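From: Fergal Brophy
To: laundry-care list
Date: 8/18/23
Subject: Re: Red bleeding into white trim, second attempt

Seema Shukla wrote:
> I have a cotton top, red body with a white band, no brand I can trace.
> The care label says 40 degrees with like colours. Like which colour?
> After two washes at 40 the band is pink along the seam on both sides.
> I tried a colour catcher sheet the second time and it came out pink
> as well, so it was doing something, but not enough. I have hard water
> and use a powder. Is there any point in going on, or is it a duster?
> Also, does vinegar set the dye? My mother says yes and the packet
> of vinegar says nothing.

Seema,

There is a point in going on, provided the top has not been through a tumble dryer or under an iron. Heat makes the stain much harder to shift. If it has only been line dried you have a fair chance.

On vinegar first. It does not fix dye in cotton. Most reds on cotton are either reactive or direct dyes. A reactive dye is bonded to the fibre in an alkaline bath, and what comes off in the wash is the portion which never bonded and was not rinsed out at the mill. Acid does nothing useful to that portion. A direct dye is held more weakly and will go on bleeding for the life of the garment at any temperature worth washing at. Acid matters for wool, silk and nylon, where the dye classes are different. Salt is in the same position as vinegar. It helps dye go on during dyeing and has no place in the finished article.

The test for which sort you have is simple. Put the garment in a bowl of warm water with no detergent, leave it for ten minutes, and look at the water. Change it and repeat. If each bowl is paler than the one before, the dye is loose surplus and will run out. If the fourth bowl is as pink as the first, it is a direct dye or a bad job, and the band will never stay white for long.
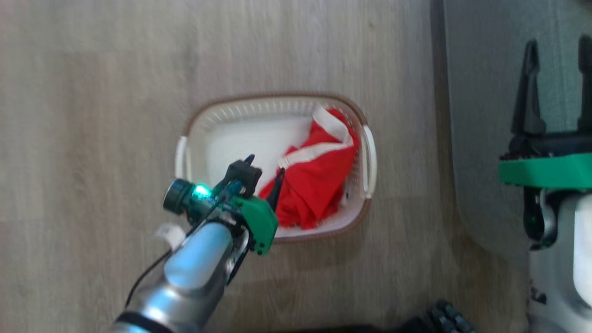

Davina Matheson pointed out off list that the bowl test misleads with powder residue left in the cloth, as the alkali carries on drawing colour out and the later bowls look worse than they should. She rinses once in cold and throws that water away before starting to judge. I accept the correction and have altered my notes.

Now the band. The method I use:

1. Wet the whole garment in cold water. A dry band will take up colour from the wet body next to it.

2. Dissolve oxygen bleach (sodium percarbonate) in water at 40, at the dose on the tub. Let it dissolve fully before the garment goes in. Undissolved grains will leave pale spots on the red.

3. Hold the band under and keep the body moving. Leaving it folded on itself in a still bath is how the pink got there.

4. Half an hour, then look. Repeat with a fresh bath if the band is improving. Stop if it is not.

5. Rinse cold until clear, roll in a towel, and dry flat at once with a dry white cloth between the layers.

Step 5 is where most of these go wrong. A great deal of transfer happens after the drum has stopped, when a damp garment sits in a heap and the water moves slowly from one part to the next. Minutes in the wash do less harm than hours in a pile. Take it out when the cycle ends and do not put it down on anything you care about. 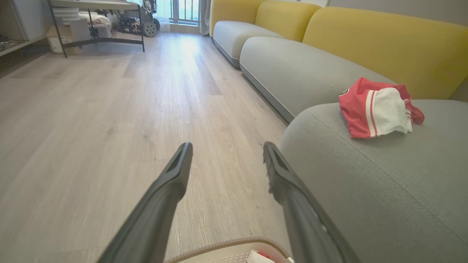
Hard water makes all of this slightly worse. Powder contains builders which deal with the calcium, but at the lower end of the dose there is not enough of them, and the surfactant is then partly wasted. Loose dye which is not kept suspended settles on whatever is nearest. Dose for hard water even with a small load. A liquid for coloureds with a dye transfer inhibitor (look for PVP or PVP/PVI in the full ingredients list, usually on the maker's site and seldom on the bottle) will do more for you than a second catcher sheet.

Do not use chlorine bleach on the band, even with a brush. It creeps along the seam and takes the red to orange. Colour run remover based on dithionite will strip the band nicely and the body with it, so keep that for all-white things.

As for "like colours", I take it to mean other reds and nothing else for the first few washes. Cold, short, full spin. The 40 on the label is a maximum and there is no duty to reach it.

Xiomara asked in February for the list of inhibitor ingredients by name. I have it typed up and will post it separately, as it runs to 72 lines and would bury this thread.

Please report the colour of the fourth bowl.

Fergal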